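We use cookies to remember your settings and count visits. Accept | Manage preferences

Progress report to the Triantafyllou education fund
Project: Shelf restocking with a single arm, student robotics course
Report date: 2025-01-28
Prepared by: Erdal Coşkun, course lead

1. Status

The project is on schedule against the plan agreed with the fund, with one exception. The perception work package is complete. The grasping work package is in test. The shelf placement work package started before the break and is behind, for the reasons given in section 4. No change to the total budget is requested. One transfer between budget lines is requested in section 6.

2. Scope, as a reminder

The course runs for two terms. Students build the software that lets one arm take packaged food from a flat surface and set it upright on a retail shelf, or move it from one place on the shelf to another. The arm, the shelving and the end effector are supplied by the course. Everything above the motion controller is student work: object detection, pose estimation, grasp selection, path planning and the operator screen.

The students work in two groups. Group A, led by Jinlong Yu, has perception and the operator screen. Group B, led by Hamisi Simiyu, has grasping and motion. Taner Kahraman runs the lab sessions and signs off on every test before the arm is allowed to move at full speed. Volkan Yalçınkaya maintains the end effector and the spare parts.

3. Work completed in the period

3.1 Image set

Group A finished labeling 4000 images. The set was collected in the lab under the lighting used for the tests. Each image carries an outline for every package that is at least half visible, a class, and a flag for packages that touch a neighbor. The touching flag was not in the original plan. It was added after the first training run, when the detector kept merging two boxes with the same print into one wide object. With the flag in place the students can sample those images more often during training, and the merging errors have dropped to a level that Group B can handle in grasp selection.

Labeling took longer than planned. Two students labeled the same batch at the start and their outlines differed at the tops of pouches, where the seal folds over. A one-page rule was written and the batch was redone. We would do the rule first next time.

3.2 Pose estimation

Pose for cartons is now estimated by fitting planes to the visible faces and taking the corner where they meet. This works when two faces can be seen. When only one face is visible the estimate falls back to the printed front, which fails on packages the detector has not seen before. The fallback is logged, and the operator screen shows the package in amber so that the person at the desk knows the pose is weak.

Pouches are handled separately. They have no usable corner, so the students take the outline and the center line and accept a lower accuracy. Pouches are excluded from the placement tests until the cartons are reliable.

3.3 Grasping

Group B replaced the first set of contact pads. The original pads, from Dellix, were too hard for thin cartons and left marks on the faces during lab trials. The new pads are softer and were cut in the lab from sheet stock. Volkan Yalçınkaya keeps a log of pad wear; pads are changed at the start of each test day, whatever their condition – a simple rule that the students can follow without judgment calls.

Grasp selection now checks for clearance on both sides before the arm descends. If the gap is too small, the planner looks for a different package of the same class. If there is none, it stops and asks the operator. In the last full test session, 77 grasp attempts were recorded. Of these, 7 ended in an operator stop. The stops were spread over three causes: insufficient clearance, a weak pose, and a cable that came too close to a shelf upright. The cable stops are treated as a hardware matter and are covered in section 4.

3.4 Operator screen

The screen was rebuilt on top of Wurnari, the lab's in-house message layer. It shows the live view from the wrist camera, the detected outlines, the selected grasp, and the current planner state in plain words. A stop button is always visible. Students from Group B asked for the planned path to be drawn as well. This is in progress and is not required for the March review.

3.5 Teaching

Attendance has held up through the term. Every student has now run at least one supervised session at the desk and written one test record. The quality of the test records is uneven. The better ones give the software version, the layout of the packages and the reason for every stop. The weaker ones give a success count and nothing else. Taner Kahraman has introduced a fixed form, and records that leave fields blank are returned to the student before the next session.

4. Issues

4.1 Placement on the lower shelf

The lower shelf is harder than the upper one. The board above limits how high the wrist can stay while the end effector reaches in, so the arm has to approach at an angle and then straighten. The planner finds a path for the front positions in most cases. For the back rows it often finds none within the time limit, and the students have had to restrict tests to the front of each column.

Two changes are being tried. The first is a set of stored approach poses, so that the planner starts from a known good position in front of the shelf. The second is a shorter mount between the wrist and the end effector. The stored poses are in use now. The mount has been drawn and will be made when the current tests end, to avoid changing hardware halfway through a series.

4.2 Cable routing

The cables on the end effector are run outside the arm. During reaches into the shelf they take up space that the collision model does not know about. Group B has added a fixed margin around the wrist as a stopgap. The margin is generous and is one reason the planner rejects positions that look reachable to a person standing next to the arm. A proper solution needs a cable guide and a collision model that includes it. The guide was ordered from Bekton and has not been delivered.

4.3 Similar packaging

Several products in the test range share a brand and a layout and differ only in color band and flavor text. The detector separates them well from the front and poorly from the back or side. For restocking this matters, as a box picked up from the table may show its nutrition panel to the camera. Jinlong Yu has proposed a second look: lift the box, turn it in front of the wrist camera, and classify again before placing. It adds time to each cycle. The group will measure how much before deciding.

5. Plan to the March review

Group B: fit the shorter mount, repeat the lower shelf series with the same layouts, and report the results side by side with the current ones.

Group A: add side and back views of the similar products to the image set, retrain, and measure the second look.

Both groups: one joint session with the complete sequence, from detection to release, at reduced speed. Full speed is not planned before the review. Taner Kahraman will decide on it afterward from the test records.

The review will be held in the lab. The fund's representative is welcome to attend the joint session as well, and we would ask for notice so that a place behind the safety line can be kept free.

6. Budget

Spending is within plan. Staff time is as forecast. Consumables are slightly over, due to the pads and to replacement food packages, which wear out faster than expected at the corners. Travel is unused.

We request approval to move the unused travel amount to consumables and small hardware. It would cover the new mount, a second cable guide as a spare, and fresh packages for the March tests. A line-by-line statement has been sent separately to the fund office.

7. Work at hand

Cartons on the flat surface, and the arm at the lower shelf, in whichever order they appear.
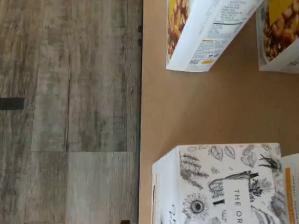
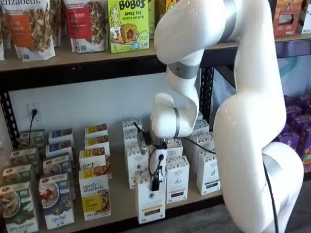
What does the arm have to know before it can place a carton on the lower shelf?

It needs the class of the carton, its pose in the grip, a free position on the shelf with clearance on both sides, and a path for the wrist that stays under the board above. The first two come from Group A's software and the last two from Group B's. If any of them is missing, the planner stops and hands the decision to the operator.

Recent items
Shelf restocking project: mid-term test record form
Notes on labeling pouches and folded seals
Lab safety line and visitor rules
Triantafyllou education fund: reporting dates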